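把证词送回河谷

我最早听说Filali档案馆，是因为一张复印得很糟的借阅单。借阅人一栏写着村名，借阅材料一栏写着“我母亲说过的话”，下面管理员用铅笔补了卷宗号。后来我为了写别的稿子去了Rirkico，下了长途车先找住处，再找饭馆，然后就一头扎进了档案馆的阅览室，原先那篇稿子到今天还没写完。

Lindilard河谷的冲突结束以后，官方成立过一个调查机构，派人下乡录口供、做笔录。那批材料一共600份，装订得整整齐齐，运到首府存了起来。调查报告写得很厚，引用了其中一小部分，讲述的人大多数从来没有见过自己被写下来的样子。有人说完话按了手印，把来人送到路口，事情到那里就断了。隔了15年，材料才在法院的一纸裁定之后移交给Filali，由它保管、编目，并且（这是我最喜欢的一条）负责让讲述者或者他们的家人读到。

裁定的原文我读了好几遍。法律文书很少让人读得心跳加快，可那一段真的写得漂亮：证词的提供者对证词享有查阅、更正和附加说明的权利，保管机构应当以当事人能够理解的方式协助其行使上述权利。请注意“能够理解的方式”这几个字。河谷里通行的是土话，笔录用的是官话，中间还隔着一层当年翻译的手艺。很多老人不识字。所以光把复印件寄过去，等于什么也没做。

于是就有了Pristent。它最初只是档案馆和本地律师协会合办的一个小项目，到现在办公室还挤在档案馆楼梯后面，暖气管从桌子上方穿过去。他们的办法说起来很朴素：带着卷宗回村里去，坐下来，用土话一句一句念给当事人听，念完了问对不对，不对的地方记下来。去之前先打电话，约在什么地方、谁在场、要不要关门，全由当事人定。

我跟着跑了一个雨季的尾巴，从十一月开始，路不好走，车常常停在半山腰等前面的人把石头搬开。要是你以为这样的工作气氛一定很沉重，那你大概会和我一样吃惊！第一次念证词，是在一户人家的厨房里，锅里煮着豆子，念到一半，老太太忽然叫停，说那天她骑的是骡子，怎么给写成了马。全家人笑成一团。她很认真，坚持要改，说骡子是她舅舅的，全村都认得，写成马别人会以为她在吹牛。更正单上就工工整整地写下了：马，应为骡。

骡子的事我后来在别的村又听人讲起，已经添了好些枝叶。
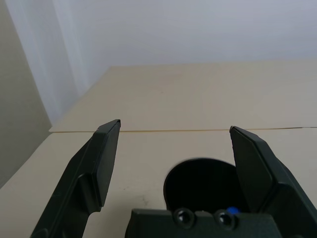 更正单是整个项目里我最想推荐给同行看的东西。格式极简单，左边抄原文，右边写当事人的说法，底下留一块空白，想说什么都行。原文一个字也不涂改，新的话订在后面，两份从此放在一起。档案馆的人解释过其中的道理，涂改会毁掉证据的链条，将来有人拿着它上法庭，对方律师头一个就要问这行字是谁动的。而附在后面的说明有日期、有见证人，法官可以自己比对。我在法律系念书的时候，教证据法的老师反复讲过传来证据的种种毛病，讲得我昏昏欲睡。要是当年有人拿一张这样的单子给我看，我想我会坐到第一排去。

单子上的内容五花八门。有改地名的，因为当年的书记员把两条溪流弄混了；有改亲属称谓的，土话里姨母和婶母叫法不同，官话笔录里一律写成“阿姨”，后来办赔偿登记，差一个字就差一份资格。也有人不改任何东西，只在空白处加一句，说后来在某处坡地上找到了那口井。还有人写，当时害怕，少说了一个名字，现在愿意说了。遇到最后这种情况，念的人会停下来，把接下来可能发生什么讲清楚，包括检察机关可能来找他，也包括可能谁都不来。讲完了给他时间想。有人想了一顿饭的工夫，有人想到下一个雨季。

翻译的难处

土话里没有“失踪”这个词。更准确地说，没有一个词能同时管住“人不见了”和“有人把他弄走了”这两层意思。当年的笔录里，凡是官话写着“失踪”的地方，讲述者嘴里说的可能是“没回来”，可能是“被带去下面了”，也可能是“欠着”。“欠着”最叫我着迷。在河谷，一个人下落不明，家里人会说我们家还欠着一个，是谁欠谁，说的人和听的人心里都清楚，用不着点出来。

可是法律要求点出来。强迫失踪作为一项罪名，构成要件里要有剥夺自由，有国家人员参与或者默许，还有事后拒绝承认。一句“被带去下面了”，到底能不能支撑“剥夺自由”？“下面”指的是哪里？Pristent的译员们为了这一句开过好几回会，我旁听了其中一次，从午饭后吵到天黑，茶续了又续，痛快极了。有人主张照字面译，加注；有人说加注没人看，判决书只会引正文。后来定下的规矩是正文保留土话原音，括号里给字面意思，再由当事人本人用自己的话解释一遍，解释也录入。页数多了不少，读起来磕磕绊绊，可是你能听见人在说话。

他们还编了一本词汇手册，蓝色封面，用订书机钉的，一直在改。我手里的是2018年4月20日印的那一版，“欠着”条目下面有满满一页例句，全部取自当事人同意公开的证词。我在回程的车上看这本手册看得坐过了站。

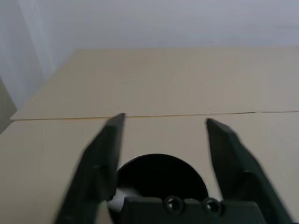 两根墨绿色夹指，指向一片米色的平面。

谁有权看

说到同意公开，事情就没有那么顺了。证词里不只有讲述者自己，还有邻居，还有当年穿制服的人，其中有些现在就住在隔壁，在同一个集市上卖玉米。一份材料该给谁看，看到什么程度，Filali花的力气比编目还多。

现行的办法分成几层。讲述者本人看全文，没有任何遮盖。他去世了，由直系亲属看，但如果生前留过话说不给谁看，就按他的话办。研究者看的是隐去姓名的版本，申请要写明用途，还要答应把写出来的文章寄一份回来（阅览室角落里有一个书架专放这些文章，有的用我不认识的文字写成，管理员也不认识，照样登记上架）。至于被提到的人，可以申请查阅涉及自己的段落，也可以提交一份自己的说明，同样订在后面。

最后这条引起过很大的争论。有受害者家属说，凭什么让他也往我父亲的卷宗里放纸？我很理解这种愤怒。主张保留的人讲的是程序：一份只有一方说话的材料，在法庭上站不稳，留出回应的位置，反而保护了原来的证词。争到最后，说明还是可以订进来，但用另一种颜色的封页隔开，家属查阅时可以要求取下。法律人看了或许觉得这个折中土气，我倒觉得它好极了，一张彩纸，隔出了一段双方都能接受的距离。

项目走遍了河谷里的11个村。有两个村到今天还没有把证词全部念完，其中一个村的长者们提出，要等在外面做工的儿女回来一起听。没有人催他们。车照样每个季度去一趟，送新印的手册，顺便帮忙填养老金的表格。填表这件事本来不在项目计划里，后来倒成了当地人找Pristent的主要理由，门口排队的人手里拿的多半是养老金单据、地契、孩子的出生登记。办公室的人一边抱怨一边填，填着填着，常有人说起别的。

我问过几位听完证词的人，感觉怎么样。回答都很平常。有一位说，笔录里的自己比他记得的要会说话。有一位只说，原来我讲了那么久。还有一位把复印件拿回家，用塑料布包好，和地契放在一个铁盒里，过了几天又来，问能不能再给一份，她想寄给姐姐。当然能！复印机就在楼梯口，预热慢得出奇，我们三个人站着等它，聊了半天今年的豆子价钱。

法庭那一头

我知道有读者会问：念也念了，改也改了，案子呢？进展有，也慢。移交之后，检察机关根据更正过的证词重新打开了一部分调查，其中确定地点的那些最受益，混淆的溪流改回来以后，勘查队才知道该去哪一面坡。有一件已经开过庭，更正单当庭出示，辩护方果然就前后不一致发问。证人席上的人用土话答，说那时候写字的人坐得远，风又大。法庭译员译得一字不差，旁听席上有人小声把原话又念了一遍。

判决还没有下来，我写这篇稿子的时候还在等。Rirkico法院的书记室每隔一阵会在门口贴出排期，纸是白的，字很小，贴的位置又高。我走之前去看了一眼，抄下了下次开庭的月份，顺手也替排在我后面的人抄了一份。

想去Filali看一看的读者，阅览室对外开放，不需要介绍信，只要带上证件，并且在登记簿上写明来意。午间闭馆，时间比门口牌子上写的长一些，对面的小店可以坐着等，玉米饼很好。蓝皮手册可以在服务台免费领取，没有了就留个地址，他们会寄，我那本寄了一个多月，到的时候里面还夹着一张手写的勘误。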